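Re: shared studio – what stays, what goes

Rangi Whitelaw wrote:
> Can someone tell me what we're keeping by the window? The Wurano lot want
> to know how much floor they get in January. Also is the clothes rack
> staying, and are we still allowed to cook in there?

Rangi, quick one as I'm out the door in a minute.

Clothes rack stays by the arched window for now, Allstead haven't said when they want the garments back. I'd like the white armchair kept too, it's the only comfy seat in the place. Long dark table can shift if Wurano need it to – two people can lift it, mind the legs, they're skinny.
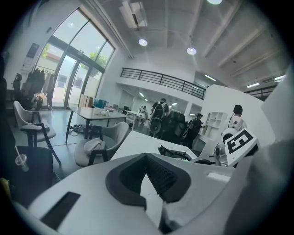 Floor space: I make it 66 square metres clear if we leave the rack where it is. Nartey's quote for a second rail was 121 quid, which seems daft when half of what's hanging up is going back anyway. Would rather put that towards shelves.

Cooking – yes, as far as I know. Portable gas stove only, on the square marble-patterned table, nothing else on the go at the same time. Greens and small stuff fine, no deep frying pls. Keep bags and coats well away from it and open somethng before you light it. 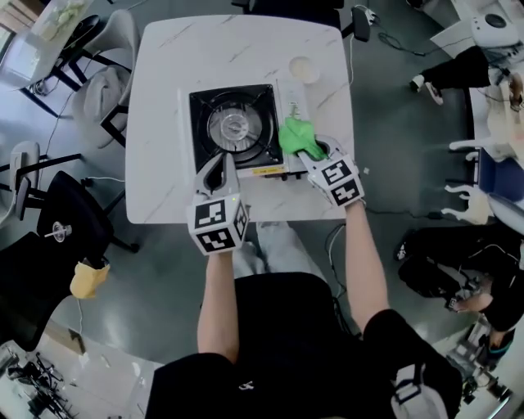 Spare gas cartridges go in the tin cupboard by the back door, not under the table. Prorkon do a box for 130 but I think we've enough to be going on with. If anyone has a lid that fits the big pan bring it in, ours has walked.

Can you tell Wurano teh 66 and see if they moan? Back online after 4.

> Also who has the spare key

Me. Will drop it round.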